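The Two-Arm Bench: Questions I Keep Getting

I put up a page on the build last April and my inbox has been lively ever since, so I'm collecting the answers in one place. If yours isn't in here, write to me and I'll add it when I get a free evening. I'm usually at the workshop on Wednesday nights if you're local and would rather just come and poke at it.

Where is this thing?

In the back corner of Warkside, the shared workshop I've belonged to for seven years. It started in my garage and moved when the garage got too cold to sit in. Members can use it if they've had the half-hour walkthrough from me or from Iolo Gough, who did most of the wiring and is much more patient than I am.

Does it have a name?

Costello. There was going to be a second bench called Abbott, but I ran out of floor and money at about the same time!

What's it for?

Clearing up mugs, mostly. The shop kitchen always has a pile of them and I wanted a job that was real, boring, and hard enough to keep me interested. The goal is mugs off the table and onto a tray, all standing up, without me touching anything. I'm a long way from trusting it with a full sink.

Why two arms? Wouldn't one do?

One would do for a lot of it, and if you're starting out, please build one first and get it working. My trouble was reach. A single arm mounted at the front could get to one side nicely and had to stretch for the other, and stretched-out arms get wobbly (mine did, anyway). With two on the same rail, each mostly minds its own side. The price is that now you have two things that can bump into each other, and your software has to know where both of them are all the time. That part took me the whole winter.

How do you set up a run?

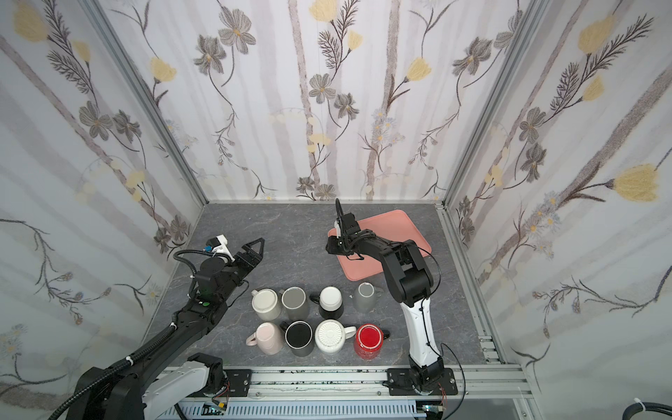

My rule is that the start should be as annoying as a real kitchen. When I began, I lined everything up with the handles all pointing the same way, and the arms looked brilliant until I changed one thing. So now I mix it up - a cream-white one on its side, a pale gray one tipped over at an angle, and the red one with its bottom in the air. The tray goes at the back right, and I leave enough space between mugs for a gripper finger to get in. If you want to copy the setup, start with all of them upright and add one awkward mug at a time. You'll know much sooner which one is causing the grief.

Is it okay to use mugs of different colors?

Please do! If they're all white you'll never find out whether your vision code is looking at the mug or just at a bright blob. Dark mugs gave me the most bother on a gray table. I ended up adding a lamp over the bench, and then had to move the lamp twice on account of the shadows.

What are the walls about?

They keep the background the same from one day to the next. Before I had walls, people walked past behind the bench in different sweaters and the cameras found them fascinating. The floral paper was Teresa Noonan's pick, from the end of a roll she had at home, and I like it a lot. Plain board would do the same job. The corner posts are ordinary aluminum extrusion.

What did it cost?

I've lost a few receipts, but the ones in the folder come to $2,061, and that leaves out the computer, which I already had. The frame was the pleasant surprise at $300, mostly offcuts from Trukside. Arms are where the money goes. Don't buy the second one until the first has earned it.

How many mugs can it handle in a row?

My best is 31 placed without a drop, over one long evening with me resetting the table between rounds. I've also had evenings where it couldn't manage three. Both are true and I'd be suspicious of anyone who only tells you the first kind of number.

What goes wrong most often?

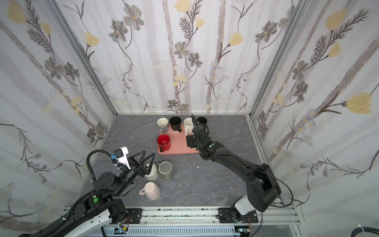 Placing is harder than picking, at least on my bench. Once a mug is in the gripper the hard thinking has only started, because there has to be a clear spot for it and the fingers need room to open again when they let go. The tray fills up faster than you'd expect. With five on there, handles going different ways, and the right gripper hanging down among the ones at the back, an inch matters. The open patch to the right of the red mug looks generous until you try to bring another handle in past the others. I now have the software pick the emptiest part of the tray first and worry about neat rows never.

Second on my list is a mug on its side. The gripper wants something to close on, and if it grabs the rim at a bad angle, the mug rolls. I still don't have a good fix. Going in slower helps a bit.

Do I need a camera on the wrist?

I'd say yes. The overhead view gets you to the neighborhood, and then your own arm blocks it right when you want to see. A small one above the gripper is plenty. Leave slack in the cable! I tore out a connector my first week by making it too tidy.

What software does it run?

A pile of my own scripts that we call Forkum. It isn't pretty, but I'll send you a copy if you ask. The calibration notes are in the same folder, and you should read those first, especially the bit on measuring from the rail and not from the table edge. My table had shifted a little and I lost a weekend to it.

Can my kids come and see it?

Sure, with you next to them. Hands stay outside the walls while the arms have power, and that goes for grown-ups too. The stop button is on the left side of the bench and I show it to every visitor before I switch anything on.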